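Parts Sorter / Bench Assistant - Doltik Repair Supply

Part time, spring into summer, start in May if you can. Six hours a day, mornings mostly, doors open 7:30 am. Pay is weekly. No experience needed with electronics or sewing machines or any of the stuff we sell, we'll show you.

Doltik buys up leftover stock from repair shops that are closing down and turns it back into something a person can order from. Screws, springs, washers, little bushings, clips, knobs, feet for appliances, belts. It comes in coffee cans and bread bags. It goes out in labeled drawers. The part in between is the job.

What you'd be doing

Emptying mixed lots onto a covered table and sorting by type, then by size. Checking thread with a gauge (we have two, please don't walk off with them). Filling the small drawer cases, putting a card in each drawer, entering the card number in the stock list. Pulling orders after lunch when it's busy. Wiping out old drawers before they get reused - some of them arrive with 20 years of oil in the corners. Once in a while a trip over to the Clarano unit to bring back more cans.

The current backlog is the Hadum lot, 3,360 drawers to go through, and almost none of it matches what's written on the front. Previous owner had his own system. We think it was by supplier, then he changed his mind partway. You will see a drawer marked M4 NUTS with fuses in it. Set those aside in the gray tub, don't guess.
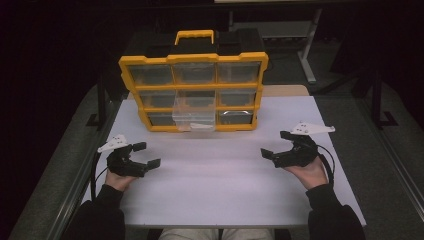

Nine-drawer case on the sorting table, middle drawer pulled out.

Most cases we use are that kind of thing, small enough to carry by the handle. Clear drawers so you can check stock without opening every one. Please close a drawer before you pick the case up. Everybody forgets once.

The bigger steel cabinets from Mulligan are in the back room and they stay put, you won't be asked to move them.

Who would like this

Somebody who can sit or stand with small things for a couple hours and still be reading the sizes right at the end of it. Decent close up vision, glasses fine. Neat handwriting a plus, the label printer is slow and we do a lot of cards by hand. You should be ok telling us when you mixed something up. It happens, it's a quick fix the same day and a miserable one a month later.

Radio is on, quietly. Headphones ok when you're sorting, not when you're pulling orders. One 15 minute break plus lunch if you stay past noon. Coats on hooks, bags under the hooks, no drinks on the sorting table, there is a shelf by the door for cups.

Lifting - a full can of hardware is heavier than it looks, 14 pounds is typical. There's a cart. Use the cart.

We have six spots. Students welcome, retired people welcome, people who just want mornings welcome. Two of the spots could be split if you and a friend want to share, just say so when you write.

How to apply

Send a short note to Muireann Egan at the shop, or drop one in the box by the counter. Tell us which mornings you can do, when you could start, and if you have done any sorting, stocking, inventory, sewing, model building, anyhting with small pieces. A resume is fine but not required. No cover letter pls.

Everyone we're considering comes in for a paid one hour tryout. You get a can of mixed screws and an empty case and we see how you go about it. Speed isn't what we look at on the first day. Bring reading glasses if you use them, and closed shoes.

Muireann answers messages after 3 pm, so if you write in the morning you wont hear till later. We'll keep the listing up until the spots are filled.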